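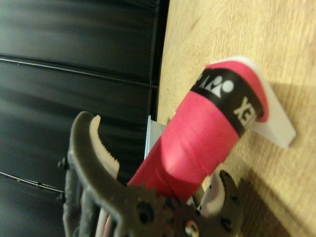 Dardo Zapata wrote: Before anyone spends more time on this, can we agree on what counts as done? If a person has to stand next to the table with a hand on the stop button, the machine is not doing the chore yet. I would close every one of these as "not ready" until it runs with the operator out of the room.

Ticket: Held object turns in the jaws during household tasks
Opened by: Kai-wen Tang
Assigned to: Hipólito Figueroa
Site: Prolville test room
Status: Resolved with limits (see last entry)
Priority: Medium
Software: Brornden task runner, build 154
Affected tasks: racket put-away, litter scooping
Not affected: cloth folding, cup to rack

Summary

Handles rotate in the gripper after the grasp is confirmed. The position sensor on the fingers reports a good grasp and the task runner moves on to the next step, but the object is no longer at the angle the planner thinks it is. With the racket, the head drops and touches the table on the way over. With the litter scoop, the blade tips and the load goes back in the box or over the side of it.

Dardo's question is a fair one and I have answered it at the end. I want to keep the ticket itself to the fault.

Steps to reproduce

1. Start the racket put-away task from the standard start position.
2. Let the arm close on the handle near the end where the jaws come in, away from the butt.
3. Wait for "grasp OK" in the log.
4. Raise and hold.
5. Compare the handle angle with the angle in the planner.

Expected: the angle stays where it was when the fingers closed.
Seen: the handle rolls or pitches during the raise. It happens more often with a handle that has soft tape on it.

First checks, Hipólito Figueroa

Power supply is fine. No fault codes on the finger motor. Gear on the gripper turns freely with the power off, no grit in the teeth. Pads are seated and I could not move either one with a thumbnail. Screws on the finger were snug, I did not tighten them any further. Cables reseated at the gripper end.

Ran the racket task as is. Fault came back in the first hour, so we can rule out that it only happens on Kai-wen's shift.

Swapped the racket for a plain wooden dowel of close to the same thickness. The dowel held. Swapped back, fault returned. So whatever it is depends on the surface of the handle or on the weight out past the jaws, and the dowel is a lot lighter than a racket with the weight all down at one end. Bad test on my part. I taped a weight to the dowel and ran it again and it pitched the same way. It did not roll, though.

So we may have two faults and not one. Pitch comes from the weight hanging off one side of the jaws. Roll comes from the tape.

Roll

Overgrip tape squeezes. The fingers close, the motor current goes up, the software sees the current pass the limit and calls it a grasp. Then the tape goes on giving under the pads for a short time and the squeeze force falls off. By then the arm is already going up.

Brornden's runner has a settle time for this. In build 154 ours was set to 0, probably from when the room was used for hard cups and somebody wanted the task to go faster. I set it to 3 seconds and had the fingers close a second time at the end of the wait. Roll went away on the racket. I tried a shorter wait to save time and it came back, so leave it.

One more thing on tape. It is wound in a spiral with ridges, and if the teeth on the pad come down along a ridge the handle will find its own seat and turn a little as it does. The second close takes care of most of this. I would not try to line the pads up with the ridges, it is too fussy for what you get.

Pitch

The only real fix is to grip closer to the balance point, or to grip harder. Gripping harder is limited by the motor. We are at 60 percent of rated current now and I do not want to hold above that for a long carry, the motor gets too warm.

For the racket, moving the grasp point toward the head works well and I have saved it as the new default. It does mean the butt end has to be clear of the black panel when the arm swings around, so I added a waypoint.

For the litter scoop we cannot move much. The handle is flat, and the litter is always going to be out on the blade.

Litter scooping, test setup

Table cleared for the litter task and set up the way the task file wants it: litter box in the middle of the table, trash can beside it with the lid open and a liner in, scoop resting in the corner of the box with the handle toward the arm. If you repeat this, do not move the can to the other side of the box to save room. The arm path was taught with the can where it is and there is no check for it.
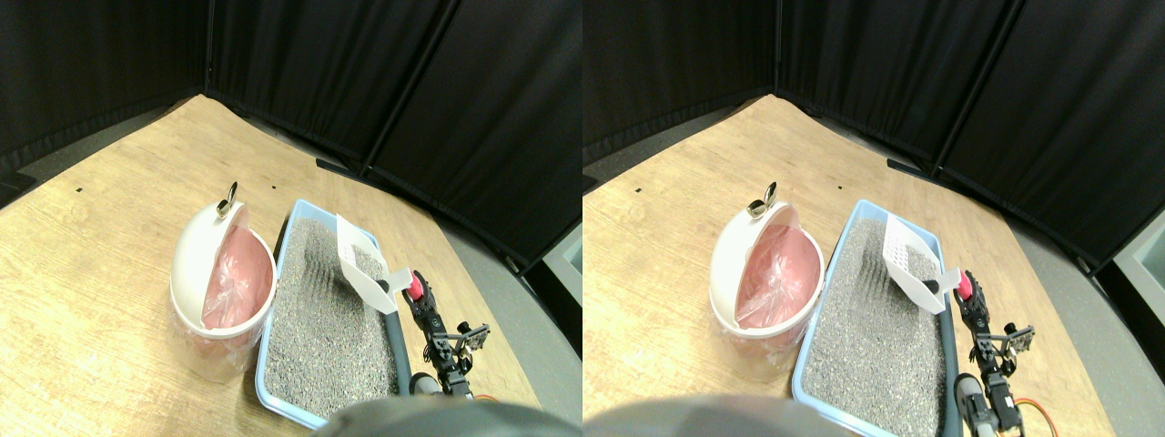 Kamala Sundaram asked what a household would get out of this if the arm can scoop but somebody still has to open the lid, fit the bag and pour the litter. She said that with her own cats the scooping is the quick part, and that she would pay for a machine that carried the bag out.

Hipólito again. Noted, and I don't have an answer to that one in this ticket. The task file starts with the lid open and a bag in the can. Opening the lid is on the list as a separate task and has its own ticket, the ring on the lid is the planned grasp. Bag fitting has no ticket that I know of. Thin plastic is hard for all of these arms. If you want one opened, open it and put my name on it.

Litter scooping, results

With old settings: the scoop tipped on most lifts. The runner did not notice and carried on to the trash can with next to nothing on the blade, tipped it over the liner, and reported success. This bothers me more than the slip does. A machine that drops the load and knows it dropped it can try again. Ours logged a clean run.

With the settle time and second close: better. No roll to speak of, the handle is flat so there was never much. Pitch is still there with a full blade.

With a shallow scoop depth on top of that: good. The blade comes up partly full, the jaws can hold it, and the slots let the loose litter fall through when the arm shakes it. It takes more passes to clean the box. A person would be done in well under a minute. The arm takes a good while longer than that, and if the goal is to have it run while everyone is at work then I don't think the time matters.

With deep scoop and higher current: tried once, stopped it myself. Motor temperature climbed and the scoop edge dug into the floor of the box and dragged it across the table. The box needs something under it to keep it from sliding. A rubber mat would do. I have asked for one.

Added a weight check after each lift. If the load at the wrist is under the threshold, the runner goes back for another pass before it travels to the can. If it comes up light 3 times in a row it stops and writes "box may be clean, please look." I would like it to look for itself but the camera view of gray clumps in gray litter is poor and I get different answers depending on the time of day and the light in the room.

Long run

Kai-wen and I ran both tasks overnight in turns. 23 racket cycles, no roll, one pitch that the angle check caught and corrected. Litter run was stopped early when a clump wedged in the slots of the scoop and the arm kept shaking it. There was no limit on the shake step. There is one now. A person taps the scoop on the side of the box when this happens. I tried to teach a tap and it is in the file but turned off, it hits the rim too hard.

Cleaning note for whoever is next: litter dust gets everywhere on the gripper. Brush the gear and the pads after every litter session. Do not use a wet cloth on the pads, the dust turns to paste between the teeth and then nothing grips. I lost most of an afternoon to that.

Settings to keep

Settle time: 3 seconds, both tasks
Second close: on
Hold current: 60 percent, do not raise
Racket grasp point: moved toward head, saved as default
Scoop depth: shallow
Weight check: on
Shake limit: on
Tap step: off

Comments

Delia Tapia: Does the second close do anything to the tape? I play with mine and I would not want tooth marks in the grip every time it gets put away.

Hipólito Figueroa: It leaves marks on soft tape, they mostly come back out. Landry sells smooth pads that fit this gripper and the Prestwood one. I have not tried them. They may bring the roll back.

Delia Tapia: Please try them. Clean pads for anything people hold with their hands, too. I don't want the racket done with the pads from the litter job.

Hipólito Figueroa: Agreed. Added "change or clean pads" as a required step between the two tasks. Right now that is a person doing it.

Kai-wen Tang: On Dardo's question. Racket put-away I would call done by his rule, if the racket starts on the stand. I left the room for about half of the overnight cycles and it was fine. Litter scooping I would call partly done. It will clean most of a box without us and it will stop when it is confused, but it still needs the lid, the bag and a clean scoop from somebody.

Dardo Zapata: Fine with me. Mark the racket ready, mark the litter not ready, and write down what is missing so it doesn't get demoed as finished in August.

Hipólito Figueroa: Done. Missing for litter: lid, bag, blocked scoop, mat under box, pad change. Closing this one for the slip fault. Reopen if you see roll on any handle with settle time on. Attach the log from the gripper and not just the one from the runner, the runner log will tell you everything went well.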